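「グリッパーを選ぶときって、みんな最初に力を聞くんですよ。何ニュートン出ますか、って。私は爪の角がどうなってるかを先に見ます」

ザネ・グリガイテさんは椅子に座るなりそう切り出して、こちらが録音ボタンを押す前にもう本題に入っていました。慌てました。お茶もまだ出ていなかったのに!

今回おじゃましたのは、双腕ロボットの組み込みを手がけるGrirkicoの試験室です。前からずっと行きたかったところで、去年の展示会で名刺をいただいてからメールを何通送ったか、自分でもちょっと恥ずかしいくらい(グリガイテさん、しつこくてすみませんでした)。1月のいちばん寒い時期にようやく時間をもらえて、朝の10時から夕方まで、途中で昼ごはんをはさみつつ、たっぷり話を聞いてきました。

テーマは、グリッパーの比較です。地味ですよね。私も編集部に企画を出したとき、地味だねと言われました。でも現場でロボットを触っている人ほど、この話になると止まらなくなるんです。腕そのものは立派なのに手先で全部つまずく、という経験をした人が本当に多いので。私も前の職場で包装ラインの保全をしていたころ、吸盤の交換ばかりしていた時期があって、まったく他人事とは思えません。

グリガイテさんはもともと織機の調整をしていた人です。糸の張りを指で確かめて機械を直す仕事を何年もやってから、ロボットに移ってきました。そのせいか、話がいちいち指先から始まります。

「織機って、触ると機嫌がわかるんです。音も手がかりですけど、やっぱり指です。ロボットはその指がないところから始まるので、最初は気持ち悪かったですね。何も感じないで物を持ってるわけでしょう。よくそれで持てるなあと思って」

今の装置にはセンサーがあるじゃないですか、と聞くと、首を横に振られました。

「ありますよ。ありますけど、モーターの電流から逆算してる力と、爪先に本当にかかってる力は、けっこう違うんです。カタログの数字は真ん中でまっすぐ挟んだときの話なので、爪のいちばん先で斜めに引っかけたら、もう別の世界です」

今回の比較で試したのは、Tursideの平行グリッパー、Skamierの柔らかい指のタイプ、それからRestrepoのコントローラーに載っている力制御の設定いくつか。メーカーの人が聞いたら怒りそうな雑なまとめ方ですけど、私のメモにはそう書いてあります。評価は全部Grirkicoの社内で、自分たちの仕事に使えるかどうかだけを見るためのもの。だから順位表は出せない、というのが取材の条件でした。うちの机の上で起きたことを、よその机の上でも同じだと思われると困る、とのこと。それはそうだと思います。

「Skamierのは、もう、かわいいんですよ」

かわいい、とはどういうことでしょう。

「指がふにゃっとして、持つ相手に合わせてくれるんです。みかんとか、丸めた靴下とか、そういうものを持たせるとすごく上手。見学に来た人もみんな喜びます。ルートガーなんか、初日にずっと靴下を渡して遊んでました」

ルートガー・クレーガーさんは制御ソフトの担当で、この日は隣の部屋で会議中だったのですが、名前が聞こえたのか、途中でドアから顔だけ出して「遊んでたんじゃなくて評価です」と言って帰っていきました。タイミングがよすぎて、ふたりで笑ってしまいました。

ただ、かわいいSkamierにも苦手なことがあります。薄いものの縁です。

「箱の縁を持ってほしいんです。うちの案件だと、容器を引き寄せたり、押さえたりする動作がすごく多くて。中身をどうこうする前に、まず容器が動かないようにしないといけない。そのとき柔らかい指だと、縁に乗っかって、そのままぬるっと滑るんですよ。挟んだつもりで撫でてるだけ」

撫でてるだけ、という言い方がおかしくて、私はここをメモに二重線で囲んでいます。

そこで出てくるのが、爪の角の話です。Tursideのは、指がかくかくと角ばっていて、先が平らに切ってある。見た目はそっけない。グリガイテさんも最初は好きではなかったそうです。

「愛想がないなあ、と思って。でもあの角が、縁に引っかかるんです。挟むというより掛ける。人間だって引き出しを開けるとき、取っ手を握りしめないで指を掛けるでしょう。あれに近いことができます。それがわかってから、好きになりました」

試験の中身も教えてもらいました。片方の腕で容器の縁を押さえておいて、もう片方の腕で小さな物をつまんで運ぶ。やっていることはそれだけ。ところが、それだけのことを延々と繰り返すんです。ログに残った試行は全部で812回。途中でケーブルをつなぎ直したり、設定を入れ替えたり、昼ごはんを食べたりしながらの812回です。

「数字だけ聞くと立派ですけど、最初のほうはひどいものですよ。容器が回っちゃうんです。押さえてるほうの腕が強すぎて、容器の角を中心にくるっと回る。それを見て、もう片方の腕は律儀に元の場所へ行くんです。容器はもうそこにないのに」

想像してください。立派な白い腕が、ものすごくまじめな動きで、何もないところに物を置こうとしている。私はこういう話が大好きです。

解決策は、容器を重くすることでした、と言われて、えっ、と声が出ました。もっとこう、賢い方法じゃないんですか。

「賢い方法も試しましたよ! アウシュラが書いたカメラの補正とか、すごくよくできてて。でも補正で追いかける前に、まず動かないでくれたほうがいいじゃないですか。空の容器が298グラムだったんです。軽いんですよ。そりゃ回りますよね。それで底に重りを貼った組と、貼らない組を両方やって、差を見ました」

アウシュラ・グリーンベルガさんはカメラまわりの担当で、午後から話に加わってくれました。ご本人は重りの件について、少し悔しそうです。

「二週間かけて書いた補正が、重りに負けたんですよ。ひどくないですか」

でも、お客さんの現場で重りは貼れませんよね、と私が言うと、グリーンベルガさんの顔がぱっと明るくなりました。

「そうなんです! そこです! だから補正は残ってるんです。貼れない現場のほうが多いですから」

ここからしばらく、おふたりの間で、補正を常に効かせるべきか、ずれが大きいときだけにするべきかの議論が始まってしまい、私は完全に置いていかれました。録音を聞き返すと、途中で私がせんべいをかじる音が入っています。かいつまんで書くと、グリーンベルガさんは常に効かせたい派、グリガイテさんは必要なときだけ派。理由がおもしろくて、グリガイテさんいわく、常に効いていると腕の動きが落ち着きなく見えて、そばにいる人が怖がるのだそうです。

「動作としては正しいんですよ。でも細かくぴくぴくするので、神経質な人の隣で働いてるみたいな感じになります。私は嫌です」

「ぴくぴくはフィルターで消せるって言ったでしょう」

「消したら遅れるでしょう」

はい、このへんで止めておきます。

遅れ、という言葉が出たので、Restrepoのコントローラーの話も聞きました。こちらは腕の動きと指の力をまとめて面倒みてくれる装置で、設定画面がとてもきれいだそうです。クレーガーさんが会議から戻ってきて、画面の話になると急に口数が増えました。

「波形がその場で見えるんです。爪が当たった瞬間に、線がぴょんと立つ。これを見てると一日が終わります」

困ったのは、最初の設定のままだと、爪が縁に当たってから力が落ち着くまでに400ミリ秒かかっていたこと。私にはずいぶん速く聞こえたんですけど、クレーガーさんは大げさに手を振って、いやいやいや、と。

「その間ずっと押してるわけですから。相手が軽い容器だと、もう動いてますよ。押しすぎて、気づいて、ゆるめて、ゆるめすぎて、また押す。握手の下手な人みたいな」

この会社、みんな機械を人にたとえます。愛想がないとか、神経質とか、握手が下手とか。私が指摘すると、三人とも自覚がなかったらしく、一瞬しんとしました。

で、握手の下手な人をどう直したか。力の上限を思いきって下げたそうです。クレーガーさんはもともと、余裕をもって強めに設定しておくのが好みで、下げるのには反対でした。

「だって、落とすほうが嫌じゃないですか。落とすと音がするし、みんな振り向くし」

「ルートガーは振り向かれるのが嫌なだけでしょ」とグリガイテさん。

結局、押さえる側は50ニュートンくらいのところで頭打ちにして、それ以上は何があっても出さない、という決まりにしました。つまむ側はまた別の値で、こちらは持つ物によって変わるので、表にして壁に貼ってあります。表は手書きです。どうしてデータベースに入れないのかと聞いたら、入ってはいるけれど、手が油で汚れているときに画面を触りたくない、という返事でした。すごくよくわかります。私も保全のころ、ファイルの表紙にいつも指の跡をつけていました。

お昼は近くの食堂から取ったカレーをごちそうになって、その間だけはロボットの話をやめようと言っていたのに、スプーンの形の話からまた爪の話に戻ってしまいました。カルラ・カイシさんが悪いんです(本人も認めています)。カイシさんは治具と爪の設計をしている人で、スプーンを持ち上げて、この首のところの曲がりがね、と始めてしまった。

「買ってきた爪をそのまま使うことは、ほとんどないんですよ」とカイシさん。「グリッパー本体は買います。でも指先は、相手に合わせて削ったり、継ぎ足したりします。今回の比較では、それを禁止したんです」

禁止ですか。

「私が触ると、私の爪の比較になっちゃうでしょう。だから買ったまま、箱から出したままの爪でやってください、と。つらかったです。隣で見てて、ああ、あと少し先が薄ければ、って思うんですけど、手を出しちゃいけない。やすりを引き出しにしまわれました」

やすりをしまったのはグリガイテさんです。鍵もかけたとか。

カイシさんが言うには、箱から出したままの爪には、作った人の想像している相手が見えるのだそうです。Tursideの爪は、たぶん金属の小さな部品をきちんと並んだところから取る人のことを考えて作ってある。Skamierの指は食べものの工場。どちらも、ぺらぺらした容器の縁を横から押さえる、なんて使い方は考えていない。

「だから、うまくいったら偶然です。でも偶然うまくいく道具って、手放せなくなりますよ。うちの台所のトングがそうで」

トングの話は長かったので割愛します。いい話でした。

午後は、いよいよ実際に動かすところを見せてもらいました。試験室はそんなに広くなくて、機械のまわりは人がすれ違うのに横を向かないといけないくらい。足もとのケーブルをまたぐように言われ、またいだ先にもケーブルがあって、変な姿勢のまましばらく固まりました。

動かす前の手順が、意外なほど静かです。グリガイテさんが非常停止の位置を指で確かめて、グリーンベルガさんがカメラの映りを見て、クレーガーさんが、いきます、と言う。誰も返事をしないので、いいのかなと思っていたら、返事がないのがいいという合図でした。だめなときだけ声を出す決まりだそうです。先に教えてほしかった! 私はそのとき、はい、と元気に返事をしてしまって、クレーガーさんの手が止まりました。すみませんでした。

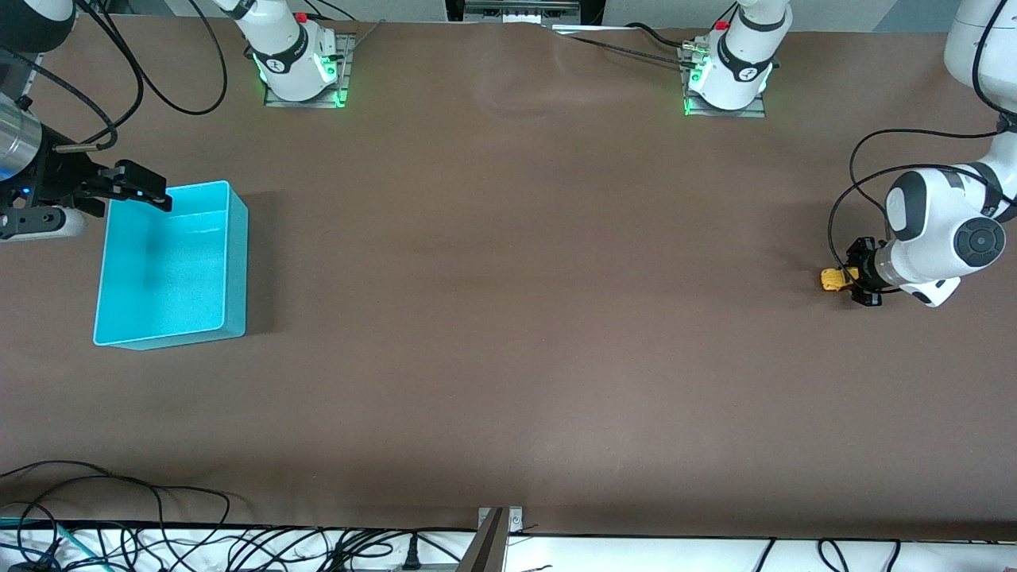
「押さえてるほうの腕を見てください」とグリガイテさんが小声で言います。小声になる必要はないはずなのに、なぜかみんな小声になるんです、動いている間は。

「運ぶほうの腕につい目が行くでしょう。派手だから。でも上手か下手かは、押さえてるほうに出るんです。何もしてないように見えるのがいちばんいい」

言われてみれば、私もつまむほうばかり目で追っていました。押さえる側に目を移すと、地味なほうの腕がじっと我慢しているのが、なんだか急に頼もしく見えてきて。職場にもいましたよね、こういう人。

台の上の茶色い面についても聞きました。これが何か特別なものなのかと思って。

「いえ、ただ敷いてるだけです。端のほうは皺が寄ってますけど、真ん中が平らならいいので。最初はもっとつるつるした台でやってたんです。そうすると容器がよく滑る。滑る台で比べるべきだって意見と、普通の台で比べるべきだって意見が社内で割れました」

普通の台とは何か、という話になりますね、それは。

「なりました。ロザーリアが怒りました」

ロザーリア・シムコさんは試験の計画を立てる人で、この日は出張のため電話での参加です。スピーカーから聞こえる声はとても穏やかで、怒るところが想像できません。

「怒ってないですよ。ただ、途中で台を替えたら前の結果と並べられなくなるから、替えるなら全部やり直してくださいと言っただけで」

「ロザーリア、それを三回言ったよね」

「聞こえてないのかと思って」

やり直したんですか、と聞くと、電話の向こうとこちらの全員が、やり直しました、と声を揃えました。さっきの812回は、台を替えてからの分だけだそうです。その前の分は数に入っていません。グリガイテさんは、聞かないでください、という顔をしていました。

シムコさんには、比較試験のやり方でいちばん気をつけていることも聞いてみました。少し間があって、返ってきたのはこんな答えです。

「休憩のあとの最初の何回かを、ちゃんと記録に残すことですね。人間って、お昼から戻って最初に失敗すると、今のは準備運動ってことにしようか、と言いたくなるんです。機械が冷えてたとか、理由はいくらでもつけられますし。でもお客さんのところでは、朝一番の一回目も本番なので」

これは耳が痛い。私も原稿の最初の一時間を、いつも準備運動ということにしています。

カイシさんが横から、でも冷えてるのは本当にあるんだよね、と口をはさみました。寒い朝だと柔らかい指は少し硬くなるし、潤滑のぐあいも違う。だからこそ残しておかないと、とシムコさん。ふたりの言っていることは同じなのに、どういうわけか言い合いの形になるのが、このチームのおもしろいところです。

肝心の、どれにするのかという話。順位表は出せないと言われていたので、遠回しに聞いてみました。明日どちらか一組だけ持って現場に行けと言われたら、どれを持っていきますか。

グリガイテさんは少し考えて、「片方ずつ違うのを持っていきます」と答えました。

ずるい、と私は言いました。

「ずるくないですよ。腕が二本あるんだから、手まで同じにしなくていいでしょう。ただ、そうすると予備の部品が倍になるし、設定も別々に面倒をみないといけない。ルートガーが泣きます」

「泣きますね」とクレーガーさん。

なので今のところは、左右どちらにも黒い平行グリッパーをつけて、力の設定だけを変えてやりくりしているとのことです。Skamierの指は棚に戻りましたが、箱にはしまわず、いつでも出せるところに置いてある。靴下の案件が来るかもしれないから、とクレーガーさんは真顔でした。来るといいですね、靴下の案件。

これから比較をやろうとしている人に向けて、準備のことも少し聞いておきました。グリガイテさんのおすすめは、まず一日、記録を取らずにただ触ること。

「爪を手で開いて、閉じて、自分の指を挟んでみて(電源は切って、ですよ)、容器の縁に手で引っかけてみる。そうすると、これは絶対だめだな、というのがわかります。だめなのがわかってるものを何百回も試すのは、もったいないので」

グリーンベルガさんのおすすめは照明。窓のある部屋なら、午前と午後で必ず一度ずつ同じ試験をすること。この部屋でも、夕方になると容器の影の伸び方が変わって、カメラが影まで容器だと思い込んだことがあったそうです。容器が太ったことになった、と表現していました。やっぱり人にたとえますね。

カイシさんは、やすりを隠すこと。これは全員が笑いました。

クレーガーさんは、ケーブルに余裕をもたせること。爪やカメラの話に夢中になっていると、腕を大きく振ったときにケーブルが突っ張って、それが力の波形にきれいに乗ってしまう。丸二日、爪のせいだと思って調べていたのがケーブルだった、ということがあったとか。

「だから、うちのはどこもだらんとしてます。見た目は悪いですけど、突っ張るよりいいです」

帰りぎわ、織機の話をもう少しだけ聞きました。朝からずっと気になっていたんです、指で機嫌がわかるというあれ。ロボットの機嫌も、今ならわかりますか。

「わかるようになってきたかもしれません。音と、あとは、腕が物を離すときの感じ。離し方が雑なときは、だいたいどこかのねじがゆるんでます」

そう言って、グリガイテさんは手首のつけ根あたりを指でちょんちょんと叩く真似をしました。自分の手首です。ここ、ここがゆるむの、と。

次の比較はカメラの取り付け位置で、今度はグリーンベルガさんが計画から仕切るそうです。シムコさんにはもう電話で、台は替えませんと約束したとのこと。結果が出るころにまた来てもいいですかと聞いたら、返事の決まりを覚えたならいいですよ、と言われました。覚えました。黙っていればいいんですよね。

続きが聞けたら、またここに書きます。カイシさんのトングの話も、そのときにたぶん。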